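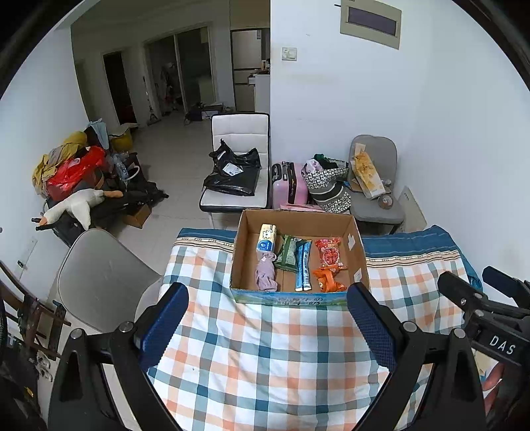 Home Workshop Tips > Grippers & Automation

My house rules for packing practice with hand-held grippers

I do most of my gripper work at home, and I've ended up with a page of rules taped inside the closet door. People on the Lurska board keep asking for it, so okay, I typed it up!

Start with the surface. A bed is fine (I love a bed, it's the right height for my back), but pull the blanket smooth before you set the box down. A plaid or checkered one makes it easy to tell when the box has crept. Cut the top flaps right off, too. Flaps snag fingers, and then you're wrestling cardboard instead of practicing.

Pick small, light stuff with different skins. Tissues, snack bags, flat packets, a glove if you want something floppy. My rule is 6 items to a round, and no swapping halfway through. Snack bags get picked up by the crimped end or across the middle, your choice, but write down which one. I didn't for my first 42 rounds and I still kick myself.

Keep the pads clean. I wipe mine before every session with a cloth that's barely damp, then let them air out while I make coffee. Check the screws and pivots while you're at it.

Two grippers over one box? Agree on who goes in first, out loud, every time. The Paltard checklist has a whole page on this and I boiled it down to one line: one reaches, one waits.

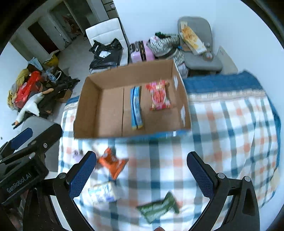
Page last changed: January

Leave some things in the box and some out on the cloth when you stop for a break, then start again from right there. Half-done setups are great practice, and I used to tidy them all away, silly me.

Bare fingers stay out from between the pads. I don't care how slow you're going! If a packet gets stuck, open the gripper wide, put it down, and then use your hand.

For notes I use a cheap Truria notebook, one line per round. I'm up to 298 lines and the handwriting is getting worse. Next I'm redoing the storage section, which still only covers the Eide case.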